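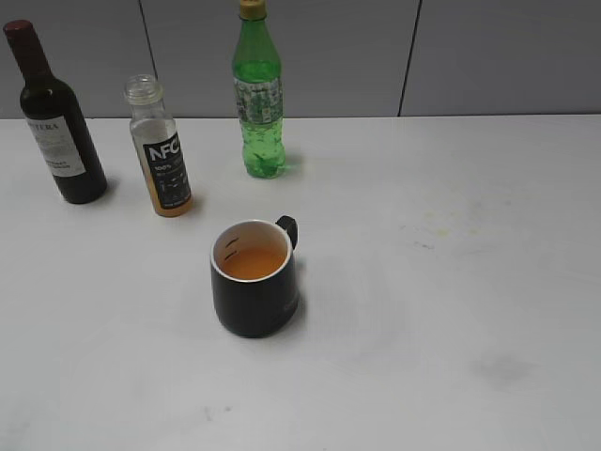

3. Choosing which camera to trust

In the previous section we described how the policy is trained when both cameras are treated equally. In this section we explain why equal treatment gave us problems in the pouring task, and what we changed. The change is small. It adds one extra output to the network, and it does not need any new hardware or any labels made by hand.

Abstract Sections Figures References Supplement Cite Share

3.1 The problem

Our setup follows a common design. One camera is fixed and looks at the table, and a second camera travels with the wrist. Earlier work in our group, which we call the Stonda baseline, joins the features of the two views into one long vector and gives it to the action decoder. For picking up blocks this works well. The wrist view is close to the object nearly all the time, so the decoder learns to depend on it strongly.

Pouring is different. The arm must reach a bottle, grasp it, carry it over the mug, tilt it, and bring it back. Between these steps the fingers can point at a part of the table where nothing stands. In such a moment the wrist image holds the two black fingers, the white surface and perhaps a piece of the wall, and it says very little about where the arm should go next. The fixed view at the same moment usually contains all the information that is needed.

We first noticed this from a behaviour that Khoa Tiêu named "drifting". The arm started its reach correctly, then slowed down over the open part of the table and moved in small circles. When we looked at the recorded wrist images from these runs, we found that the policy was reacting to stains. Our tabletop is not clean. It has yellowish marks, grey smudges and small dark specks, and from the wrist these marks become the most visible texture in the image. The baseline had no other detail to follow, so it followed them.

We could have cleaned the table or covered it. We decided against this for the main experiments. A kitchen bench is rarely spotless, and a policy that needs a spotless bench is not very useful to us. Aiguo Wei did clean the table once for a separate check, which is reported in Section 5.

3.2 Objects and arrangement

The objects for the pouring task were selected so that a single cue is not enough to find the right source. There is a dark wine bottle closed with a dark red capsule, a small clear juice bottle without its cap, a green plastic soda bottle with its cap on, and a black mug with a light interior. The instruction names the drink and the policy must pick the bottle. Only the juice bottle can be poured from directly, and instructions which name a closed bottle are used as negative cases, where the correct behaviour is to stay away from all bottles.

The mug is always the target. Its black outside gives good contrast against the white table in the fixed view. From the wrist it can be confused with the fingers, which are also black, if only a part of the mug is visible. This second kind of confusion was less frequent than drifting, but it was harder to correct, because it happened late in the motion, when the bottle was already in the hand.

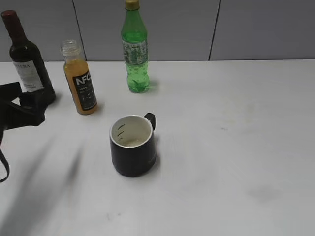

The recordings were made by two operators, Yulan Kong and Jianhua Tang, who controlled the arm by hand guidance. In total we collected 1,533 episodes. Between episodes the operators moved the bottles and the mug by a small amount, turned the handle of the mug, and changed the level of the juice. They were asked to work at their natural speed and to continue after small mistakes, such as touching a bottle before grasping it. We kept those episodes in the training set. Episodes where a bottle fell over were removed.

We did not fix the order in which the operators placed the objects. This created a bias that we found only later: the soda bottle stood near the wall more often than any other bottle. We balanced the sampling during training to reduce the effect, but we cannot say that it is completely gone.

3.3 View weighting

Let f be the feature vector of the fixed view and w the feature vector of the wrist view at the same time step. Instead of joining them directly, we first compute one weight a between zero and one. The fixed features are multiplied by (1 - a) and the wrist features by a, and after that both are joined and passed to the decoder. The weight comes from a small network which receives f, w and the position of the arm joints.

If we train this network only with the action loss, the weight becomes almost constant after a short time. The decoder can undo any scaling by itself, so there is no pressure on the weight to mean something. Deming Kong suggested a simple second loss to solve this. For every training step we run the decoder two more times, once with the wrist features replaced by their average and once with the fixed features replaced by their average. We compare the two action errors. When the wrist view alone gives the smaller error, the weight is pushed up, and when the fixed view alone gives the smaller error, it is pushed down. The size of the push depends on the difference between the two errors, so a step where both views are equally good has nearly no effect.

The average features are computed over the full training set and updated once per epoch. We also tried to use zeros in place of the average. The result was worse, and training was not stable in the first epochs. We think the decoder treats a zero vector as something very unusual and gives a large error for it, which then makes the comparison unfair.

The weight is smoothed in time during execution. Without smoothing it can jump between two neighbouring steps when a finger passes in front of an object, and the arm then shakes a little. We use the mean over the last nine steps. A longer window made the arm react late at the moment of grasping.

3.4 What the weight does during a run

Figure 3 gives views of the pouring workspace from the two cameras. In the fixed view, the position of every object is clear, both with the arm away and with the gripper entering from the left. In the wrist view of the same figure there is no object between or in front of the fingers. A person who sees only this image cannot decide whether the arm should go left or right, and we should not expect the network to do it either.

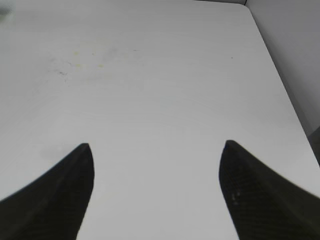

For inputs of this kind, the learned weight is low and the policy uses mainly the fixed view. As the fingers come near a bottle, the weight rises, and it stays high until the grasp is closed. During the carrying motion it falls again. Over the mug the behaviour is mixed. In some runs the weight rises when the rim of the mug becomes visible from the wrist, and in other runs it remains in the middle. We believe that the held bottle hides too much of the wrist view in those cases, and the network has learned that neither camera is fully reliable there.

The stains were the most useful test for us. We took 13 held-out episodes in which the wrist camera passes over the yellowish marks, and changed the wrist images by painting the marks away. For the baseline, the predicted actions changed clearly between the original and the painted images. For the weighted model the change was so small that we could not see it in the arm path when the two paths were drawn on top of each other. This does not prove that the model ignores the stains in all situations. It does show that the drifting had the cause we suspected.

Figure 3. Pouring workspace. Fixed view with no arm present; fixed view with the gripper at the left side of the table; wrist view with the two fingers over the bare part of the surface. Marks on the tabletop are left as they were.

3.5 Relation to other methods

Weighting of sensor inputs is an old idea and we do not claim it as new. The closest method we know is the gate used in our own earlier Grotuvach system, where the weight was trained from labels. An operator had to mark for each part of an episode which camera was better. The labels were slow to make, and two operators did not always agree, mainly in the part directly above the target. The present method replaces these labels with the comparison of errors, and the disagreement above the target appears again as the middle values described in Section 3.4.

Another possibility is to add a third camera. We tested this shortly in March with a side view. The drifting became less frequent, but it did not disappear, and the side camera was often blocked by the arm itself. It also made the calibration longer each time the table was moved.

3.6 Limits

The method assumes that at least one view is good at each step. When both are poor, the comparison of errors gives no helpful signal and the weight is decided by noise. We saw this when the arm stood between the fixed camera and the mug while the wrist camera was blocked by the bottle. The policy then continues its last motion, and for pouring this is a bad choice, since the bottle may already be tilted. At present we stop the arm by a simple rule if the two single-view predictions disagree strongly for longer than the smoothing window. The rule is conservative, and it also stopped several runs that looked correct to us.

We also use one weight for the whole image. A separate weight for each region could keep the useful part of the wrist view when only one side is hidden — for example, when the bottle covers the mug but the table edge can still be seen. We leave this for later work, and we return to the stopping rule in Section 4, where the full runs on the arm are reported.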